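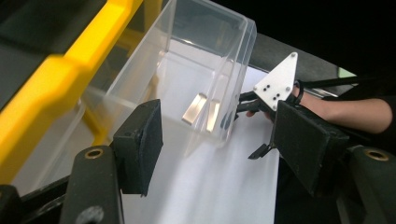

Checked by Divya Varma, Bradbridge workshop – 11th January

Incoming safety checklist: Jistside hand-held gripper kit, two-gripper set
Kit on 30-day trial from Salian. Marks used: OK, FIX, OPEN.

1. Finger pads – OK
Black foam, glued square to both fingers. I pulled at the corners and they held. The brochure says "years of service." It's foam. I'd want spare pads in the box, and there are none.

2. Brass inserts in the finger arms – OK
Seated flush, no cracks in the black plastic next to them. Check again at the end of the trial.

3. Clip beside the right pad – FIX
Small hook shape, thin, sits right where a glove could catch. Salian's answer was that it has never been a problem. I asked how many sites they had asked and got no number back. File the tip or cover it.

4. Wrist strap – OPEN
Holds the tool to the hand, fine until you need to let go fast. The manual has no release test. Until we have one in writing, no use near the press or the belt line.

5. Marker plate (white triangle, second gripper) – OK
Screws tight. Points are blunt enough for bench work, but it stands up high and two people working close together will knock them. Keep the plates apart when both tools go into the same box.

6. Rods – FIX
Long, black, hard to see against a dark background. Someone will walk into one. Bright tape on the ends before the next session.

7. Pinch points – OPEN
Closing force is given as "gentle." That isn't a figure. Jistside to supply one.

8. Work surface and parts
White paper under the clear box: OK, keeps the small metal bars easy to spot. Tape the sheet down on all sides. Bars to be checked for burrs before anyone handles them bare-handed – OPEN, no record in the folder.

9. Paperwork – FIX
Packing list gives serial 3781, the manual cover says 246. Might be a batch code, might be the wrong manual. The risk sheet is dated November and covers a single operator only. We have two people reaching over one box.

10. Claims I could not check
"208 hours without adjustment." No log attached. The sales page also says training takes around 3 minutes. I would not sign off a stapler on that.

Result: bench use only, two trained people, items 3 and 6 done first. No purchase order until 4, 7 and 9 are closed. Gornwood site asked to borrow the kit. Not before the retest.

D. Varma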